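Mulberg Fittings Desk — Ticket 966
Site: Bromen, ground floor washroom, basin 2
Opened: February 3, 2019
Category: Tap, single lever, loose on basin
Status: Closed, with one action outstanding

Reported fault

Mixer tap turns on the basin when the lever is moved from cold to hot. Lever itself moves freely. No leak at the spout. Some damp on the shelf under the basin, source not stated by the person reporting.

Initial check

Water isolated at both service valves and the spout opened to drain the line. Tap could be rotated by hand in either direction. Looked up from below with a torch: the fixing nut was still on the thread but had backed off, and the rubber washer had slipped to one side. Flexible tails undone, nut run off with a box spanner, tap lifted out from above.

Tap on the bench

Chrome single-lever mixer with a domed cap, marked JMWRR. I have no data sheet under that name and neither has Agbeko, who supplied the rest of the washroom. There are small scratches and smudges on the cap and body, all cosmetic. The shank is slender and the base at the bottom of it is threaded.
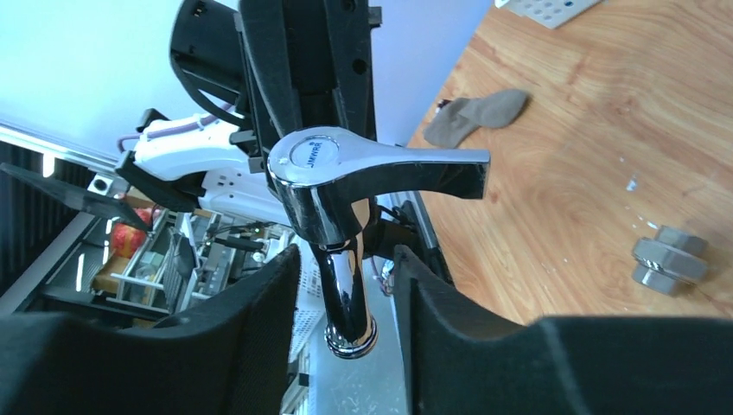 Issue 40

Log continued

Cartridge was not disturbed. The lever had no play in it before removal and the complaint was about the body, so there was no case for opening it up.

Threads cleaned with a nylon brush and a dry cloth. Old jointing compound had built up in the first few turns and the nut was binding on it. A nut that binds early feels tight to the hand while the washer above it is still slack, and I think the last refit stopped at that point.

Basin hole measured and found slightly oversize for the base of the tap. The original washer was too narrow to cover the gap with any margin. Replaced with a wider one from the Skasau box.

Sorting the fixings

The Skasau box holds mixed nuts and flanges, most of them out of their bags. Before fitting anything I ran each nut onto its mating thread by hand, off the basin. Two went on crooked and were put aside. Anyone using the box should do the same, as several threads in it are close enough to start and then jam after a turn or so.

Nuts and flanges were stacked dry on the bench to check the order. Small hex nut uppermost, flange beneath it, larger dark nut below that.

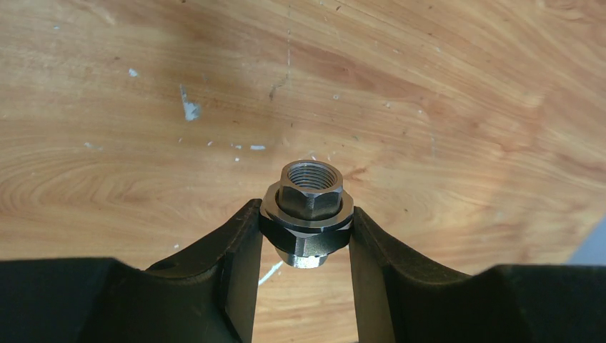
The bore threads were checked, so no tap or die was needed. Stack taken apart again, wiped and bagged. It is not part of the basin fixing and goes back in the box under its own label.

Refit

Tap lowered into the hole with the new washer below the basin, nut run up by hand until it met the washer, then nipped up with the box spanner while the body was held square from above. Tails refitted with new fibre washers. Valves opened slowly — cold first, then hot.

Test

Lever worked through its full travel 40 times. No rotation of the body. Dry tissue held round both tail joints came away dry. Shelf wiped down and a sheet of paper left on it overnight; no marks in the morning.

Cause

Fixing nut not fully home, washer undersize for the hole. The damp on the shelf was most likely water getting past the base of the tap and through the hole when the basin was wiped.

Outstanding

Basin 1 has the same model of tap and presumably the same washer. To be checked at the November visit, or sooner if it starts to turn.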